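Lau Playroom Tidying Set
README, version 2

General

The Lau set is a collection of pictures and short notes about putting away things in rooms where children play. It was prepared by Gokwood together with Furora. The first version was published in May and had only bedrooms. Version 2 adds play corners with a mat on the floor and low shelves near to it.

The set contains 3,615 pictures. Of these, 1,526 have a written note which names the main things and tells where each of them should go. The other pictures have no note yet.

What is in the rooms

We did not buy special objects for this work. The things are the usual ones of a family home: books, plush toys, board games, clothes, small cartons, loose papers. Many books are leaning on the shelf and we left them so. The open boxes on the mats are for collecting small toys, and a box can already have something inside, for example a card or a scrap of paper. 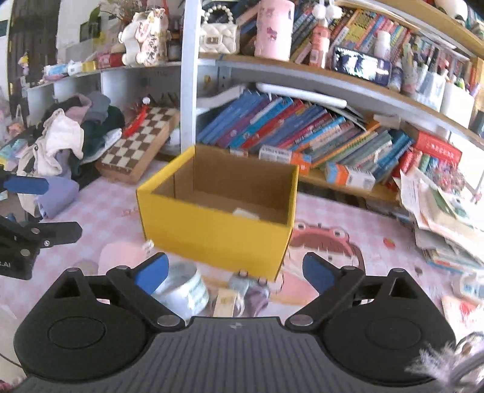

Clothes are treated as one group. If shirts and other pieces lie in one heap, the note says "clothes" and does not separate them by color or by owner. Papers and pamphlets are also one group, also when they are mixed with thin books.

Groups used in the notes

books: all bound books, boxed sets also
games: chessboards, puzzles, card games
soft: plush toys and cushions
clothes: everything made to wear, and cloths
paper: loose sheets, pamphlets, cards
container: boxes, cartons, canisters
small: beads and other little parts
other: what we could not decide

Known problems

A chessboard which leans on a shelf was sometimes written as "other" in version 1. Please use the corrected file palum_groups.txt. Very small things, such as a single bead, are often missing in the notes. In 100 notes the place for papers is left blank, as the families had no fixed place for them.

Changes

Aug 3, 2018: play corners added, group "small" added, spelling corrected in the notes.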